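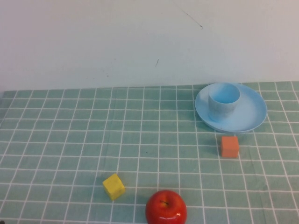
Mabli Powell has the phone wedged under her chin when I turn up and is buttering bread. Supper club night. Doors at seven, it's gone four.

"Sit anywhere. Not there, that's the pudding chair."

She started Uretti in her front room in Edby two winters ago, one Wednesday a month, soup and whatever was cheap at Gestcombe market. Now there's a waiting list. 488 names on it last time she looked, wich was October.

"I can't feed them all. I've got one oven. People email me quite cross about it."

Why not move somewhere bigger?

"I looked at a unit. Lovely, big windows. The rent made me want to lie down. And I'd need staff, and then I'm doing rotas and not cooking, and I hate rotas."

The menu gets decided the day before. Tonight leek and potato, then a chicken pie, then plums. She's done 100 pies since spring and says she still gets the pastry wrong when its humid.

James, her brother, does the washing up and is paid in leftovers. He puts his head round the door to ask about spoons. There's a short row about spoons.

Worst night? "The fish one. Don't print what I said about the fish one." Best? She thinks, goes on buttering. "First one. Four people came and two of them were my neighbours. We had seconds and thirds and played cards till midnight."

Does she make any money? "A bit. Enough for a new mixer, if the old one would just die."

Then the timer goes and she's off to see to the plums.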